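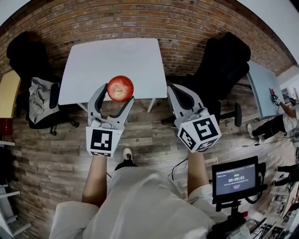
ok so the back room. finally doing a thread on it before I forget what we did

started in March with two office chairs, a white table and a brick wall. budget was 700 for everything. I am at 694 if you don't count the paint, please don't count the paint

the brick stays. everyone who comes in says paint it white and I say no. it's got orange ones, tan ones, kind of pinkish ones, some are chipped and I like them chipped. white wall on top is plenty of white

floor is wood planks. swept it, mopped it, swept it again. grit comes off the brick forever if you drag a chair back against it so pull your chair OUT a bit. looking at you Wendell

Wendell Alcantara wanted a big desk in there. like a boardroom thing from Fundley, 8 feet long. we measured. you could not have opened the door

so the little white table won. it's a Ralto, skinny legs, I can lift it on my own. there's a faint ring on top. tried baking soda, tried toothpaste, tried some spray my sister swears by. still there. it's a table with a ring on it now

also white rack on the left for all the stuff that used to live on the floor. paper, tape, chargers, teh good scissors

both chairs are the tall black ones. I got them used from Prirside, up to 13 years old according to the guy. they roll fine. one of them is mostly a coat rack at this point, gray jacket has basically moved in

new rule – jackets go on the hooks. we do not have hooks yet. hooks are coming

lighting next. long fluorescent strip on the ceiling, super bright, great for finding a screw you dropped, not so great at 9 pm when you have a headache. thinking one warm lamp for the corner and just leave the strip off after dinner
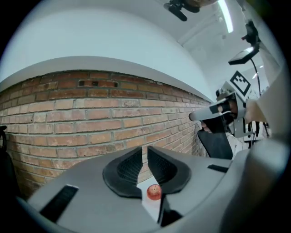 Do you need to seal old brick indoors?
Depends how much it sheds. Wipe it with a dark cloth, and if the cloth comes away dusty every time, a clear matte breathable sealer is worth it. Test a patch low down first and give it a day to dry.

I did my patch behind the left chair. can't even find it now so I guess that's a good result??

skipped the glossy one. Yu had it in their entryway and the bricks looked like wet candy

oh and apples. we keep apples in there instead of chips now. red ones. nobody's complained yet but it's only been a week

no bowl. bowl is on the list with the hooks

rest of the list: lamp, hooks, bowl, something for the bottom of the chair wheels so they quit marking the planks, a bin that isn't a shipping box

if anyone has a spare rug, small, not shaggy, any color except beige – dm me. can pick up after 5

will post again when the hooks are up. don't hold your breath lol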